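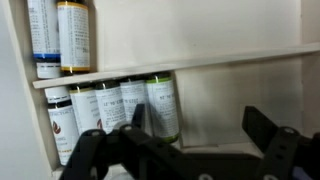 Two bottles in the upper part of a white shelving unit.

Cullureo Household Storage Survey: Data Card

Dataset name: Cullureo Household Storage Survey
Short name: CHSS
Current release: 2
Date of release: 25th June
Maintained by: Cullureo, Household Studies Group
Contacts: Ingegerd Grønli (survey design), Sverre Sjögren (data files)
Language of the files: English

Summary

The Cullureo Household Storage Survey records where people keep everyday goods in their homes and how they decide on a place for them. It covers food, cleaning products, medicines and supplements, paper, small tools, and spare parts. The data come from interviews with adult members of 419 households in the districts of Berge and Cancombe. A second interview was held the following November with 179 of the same households.

The survey was designed for research on home safety, housing layout and household waste. It contains answers given by residents. It does not contain inspections, measurements of rooms, or any judgment by Cullureo on how a home is kept.

What is in the release

households.csv
One row per household. Holds the district, type of dwelling, size band of the household, and whether the dwelling is owned or rented.

places.csv
One row per storage place named in an interview. A place may be a cupboard, an open shelf, a drawer, a box, a floor area or a shared room outside the home. Height is recorded in three bands: below the waist, between waist and shoulder, and above the shoulder.

goods.csv
One row per type of goods in a storage place. Goods are recorded by type only. Product names and makers were removed before release.

reasons.csv
The reason the resident gave for the choice of place, in coded form, with the text of the answer where the resident agreed to its release.

codebook.txt
Definitions of all 47 variables, with the wording of each question.

The four tables are joined on the column household_id. The file places.csv also holds place_id, which is used in goods.csv and reasons.csv. Identifiers in this release do not match those in release 1.

How the data were collected

Households were drawn from address lists held by the two districts. Each received a letter, followed by one visit. Interviews were held in the home, at a table or in another spot chosen by the resident, and followed a fixed set of questions. Residents were asked to go through their home from memory, room by room, beginning with the kitchen. They were free to get up and check, and a marker in places.csv shows when they did so.

The interviews were held by 11 interviewers trained at Cullureo. Each was given the same practice material, including a set of mixed household items to be sorted into the goods categories. Differences in sorting were discussed and the category definitions were changed where they proved unclear. The definition of "medicines and supplements" was the most heavily revised. 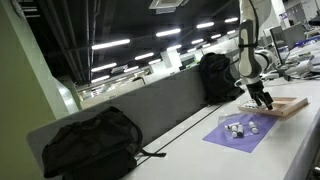 Under the final definition, a product belongs to this category if the resident takes it or gives it to another person for reasons of health, whether or not it was prescribed. Creams and plasters are placed under "first aid." Products for pets are placed under "other" in release 1 and have a category of their own in release 2.

Answers were entered in Skakex, the form tool used by Cullureo for all of its interview studies. Skakex saves a time stamp for each answer. Time stamps have been removed from the public files.

Coding of reasons

Answers to the question "Why is it kept there?" were read by two coders working separately. Up to two codes were assigned to each answer. The codes are: close to where it is used; out of reach of children; out of sight; kept cool or dry; only space left; always been there; decided by another person; no reason given. Where the coders disagreed, a third reader made the final choice, and the column coder_split is set to 1.

The code "always been there" should be read with care. It was assigned when a resident said so in those or similar words, and also when a resident said that the goods had been put in that place at the time of moving in. Users who wish to treat the two as separate cases may do so only for answers with released text.

Known limits

Residents of Cancombe were harder to reach by letter, and households with one adult are underrepresented there. No weights are supplied with this release.

Storage outside the home was recorded less fully than storage inside it. Several interviewers asked about cellars and sheds only when the resident brought them up. The question was made compulsory for the November interviews, and the two rounds should not be compared on this point.

Height bands depend on the resident's own body. A shelf recorded as above the shoulder for one person may fall between waist and shoulder for another person in the same home. The column respondent_height_band is missing for residents who preferred not to answer.

Goods kept in plain bags or refilled containers are recorded by contents as stated by the resident. The contents were not checked.

Suitable and unsuitable uses

The data may be used for teaching, for research, and for the planning of housing and safety advice. They should not be used to estimate how common a given product is, to rate the safety of a single household, or to identify a resident. Attempts to link the files to address records are a breach of the terms of use.

Privacy

Every resident signed a consent form before the first interview and could withdraw until the files were closed. Names, addresses and exact ages were never entered in Skakex. Free text was read in full before release, and passages that mentioned a named person or an illness were removed. Removed text is marked [withheld].

Changes from release 1

The November interviews have been added, marked by round = 2.
Pet products now have a separate category.
The column shared_room has been renamed outside_home.
An error that shifted height bands by one row in part of the Berge data has been corrected. Results from release 1 that use height in Berge should be run again.

Citing the data

Grønli, I. and Sjögren, S. Cullureo Household Storage Survey, release 2. Cullureo, Household Studies Group.

Questions about single variables should name the file and the column. Corrections are gathered and published with the next release.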